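Pradero refill box review: three months of getting my soap and vitamins in the mail

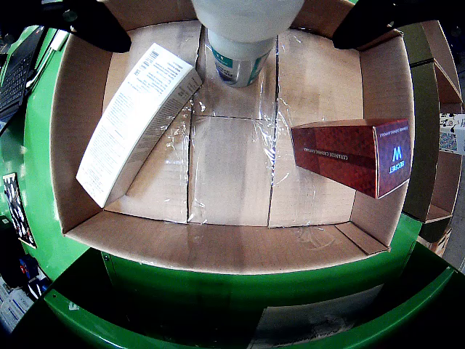 A bottle, a boxed item and a bit of plastic wrap in the cardboard.

I signed up for the Pradero refill box back in the winter, mostly out of laziness. I live a good drive from any decent drugstore and I was forever running out of shampoo on a Sunday night (with wet hair, naturally). The idea is simple enough. You pick the household and bathroom stuff you go through, you tell them how fast you go through it, and a box shows up every month. It's now April 2023, I've had 3 boxes, and I have opinions!

Let's start with the price. My plan is $49 a month, shipping included, and that covers shampoo, hand soap, dish soap, a multivitamin and one "swap" item you can change each time. I dug out old receipts to compare, and I was spending a little less than that before, but I was also driving to get it and coming home with candy and a candle. So I'm calling it even.

The shampoo is made by Cludik, which I'd never heard of, and it's really good. It smells faintly of rosemary and doesn't make my scalp itch the way the cheap stuff did. The dish soap is fine. It's dish soap. The hand soap I don't love, it's thin and comes out of the pump like water, and I go through it twice as fast as their calculator said I would. By the middle of the second month I was cutting it with the last of an old bottle from under the sink.

Now the website. Oh boy. Changing your swap item should take ten seconds, but the page only lets you do it in a certain window before your box is packed, and the window is written in gray type at the very bottom. I missed it the first month and got a lavender foot cream, which went to my mother. The second month I caught it in time and got the tooth powder, and I've been using it ever since. There's also an app but it logged me out every time I closed it, so I took it off my phone.

Customer service was better than I expected. My second order, number 605, had the wrong vitamins in it (the kind with iron, and those don't agree with me). I wrote in on a weeknight and got a reply the next morning from Priit Vaher, a real person with a real signature, who sent the right ones and told me to keep the others. I gave them to my neighbor. He also moved my billing date to after payday without making me call anybody, so thank you, Priit.

I looked at Cultden before choosing this one, by the way. They have nicer bottles and more scents, but you have to commit to a whole year and they don't carry vitamins at all. If you mainly want pretty soap for the guest bathroom, maybe look there.

A few small things in case you're on the fence. You can skip a month, but only one at a time, so if you travel a lot you'll be clicking that button over and over. The multivitamins are big. My husband cuts his in half. And the empties can't be sent back, I asked, although they say they're hoping to start doing that in May.

I'm keeping it for now, with the hand soap taken off and a second tooth powder added on. Four stars, and I'd go up half a star if they fixed that swap page.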